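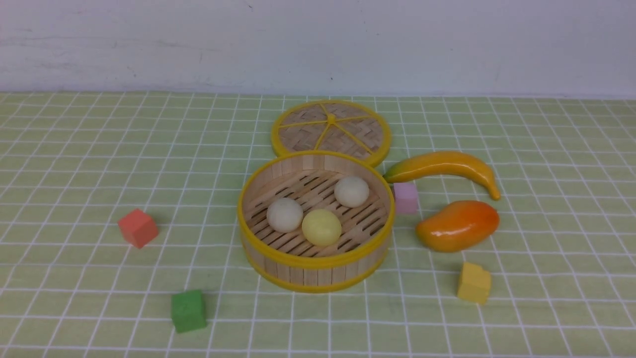 A station should never be priced from the arm quotation alone, one department wrote in response to the last edition of these instructions, and the request form should make that impossible. The form has been changed accordingly. Sections 1 through 5 explain how to complete it for a tabletop manipulation station at Lokthorpe.

*Revised Oct 8, 2024. Applies to requests for the coming budget year.*

## 1. Define the task before requesting quotations

State in plain words what the arm will be expected to pick up, move and set down. List the objects by type and give the largest and smallest dimension of each. A supplier cannot recommend a gripper from the phrase "household objects."

Attach the list to every request for quotation, so that Surkov and Drasmont are pricing the same work.

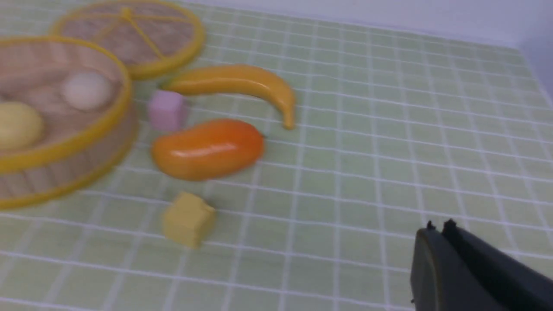
*Figure 1. Open gripper beside toy fruit, small cubes and woven baskets on a gridded cloth.*

## 2. Separate the request into cost lines

Enter each of the following on its own line. Combined lines will be returned.

| Line | Include |
|---|---|
| Arm and controller | Mounting plate, cables, emergency stop |
| Gripper | Fingers, spare fingers, adapter |
| Cameras | Brackets, lenses, cables, one spare |
| Computing | Workstation, storage, network card |
| Table and surroundings | Table, surface covering, lighting |
| Task objects | First set and replacements |
| Installation | Delivery, setup, operator training |

Small items are the ones most often left out. Cloths, baskets, toy food and blocks cost little individually, but a station that runs daily will need them replaced. Set aside a replacement allowance for the full year and charge it to consumables, not capital.

## 3. Check the gripper against the smallest object

Gripper opening is usually quoted at its maximum. Ask also for the minimum grip width, the fingertip dimensions and the price of a replacement pair. Flat items deserve a separate question, as a fingertip that handles a cube well may be poorly shaped for something thin lying on a soft surface.

Request a loan unit where the supplier offers one. Test it on the surface covering that will be used at the station, with the objects from Section 1.
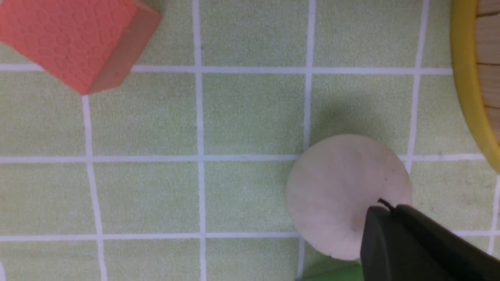

*Figure 2. Gripper finger at the edge of an off-white disc, seen from the wrist camera.*

## 4. Allow for delivery and support

Plan on a lead time of around 12 weeks for the arm. Cameras and computing equipment should be ordered so that they arrive no later than the arm does. Orders placed after July may fall into the next budget year and must be marked as such.

Include 2 years of support in the original request. Support added later is treated as a new purchase and requires its own approval. Software licensed through Fothergill is renewed centrally and should not appear on the form.

Reserve 40 hours of staff time for installation, calibration and training, and name the cost center that will carry them.

## 5. Submit the request

Send the completed form with:

- the object list
- both quotations, itemized to match the table in Section 2
- a floor plan showing the table, the reach of the arm and the nearest power outlet
- the results of any loan test

Requests are reviewed within 6 weeks. If a quotation will expire during that period, ask the supplier for an extension before submitting and attach the written confirmation.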